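Subject: Re: [bulk-laundry] Damaged labels on the orange bottles

On 8 May 2018, the list wrote:

> Has anyone else had trouble with the last lot of orange bottles from
> Todedlow? We took 19 and the labels on several of ours are
> scuffed right through, bad enough that my customers ask if they are
> seconds. The yellow ones in the same order were fine. I would like to
> know if it is the printing or the handling before I write to them.
> Also, does anybody still have the clear caps to spare?

We had the same order through Tuvenmont in February, so I can give you what I know.

I don't think the printing is the whole story. Our bottles came down in green crates, standing up with nothing between them, and the wide part of one rubs on the shoulder of the next all the way up the highway. The damage on ours is mostly at the fat part of the bottle, right at the label's end. The plain plastic marks as well, but only fine scratches that you have to turn to the light to find.

I went through ours on the green bench with the yellow ones lined up along the side for comparison.
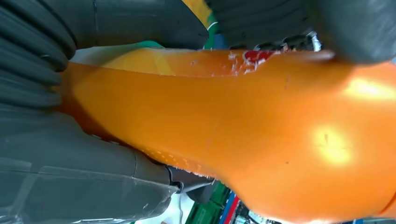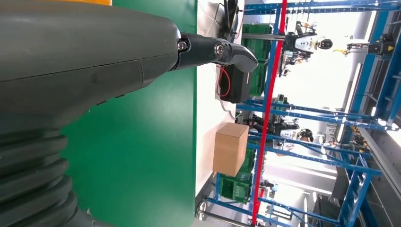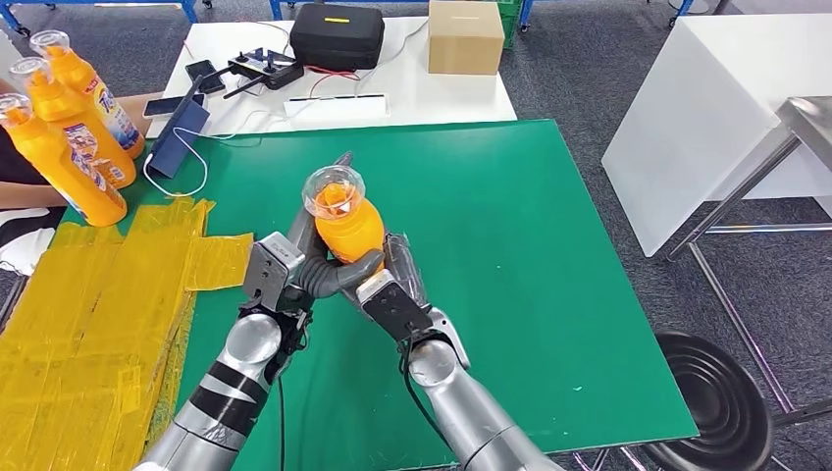

First one: chipped print at the end of the label. Last one: the orange bottle with three of the yellow.

You will see in the first that the print has come away in flakes, with whitish and pink showing. I tried a damp cloth on another bottle with the same trouble and it only lifted more, so I would leave yours alone. Clear tape over the spot looks worse than the scuff, in my opinion.

What we do now is stand a piece of cardboard between the rows. Any old carton will do if you slit it down the corners. The next order we packed that way was 11 bottles and the labels came through well enough to sell at full price. I would still write to Todedlow, but ask them about the packing first and the label second. When I rang Hutero about a similar thing they wanted the delivery docket and a picture of the crate as it arrived, so keep both if you have them.

On the caps, I have 5 clear ones put by. They are a push fit over the neck and double as the measure, so check yours is the same neck before you ask for them. I can leave them at the Figueroa depot next time I am down -- postage would cost more than they are worth.

If anyone has found a label that stands up to crates, please post it to the list and not just to me.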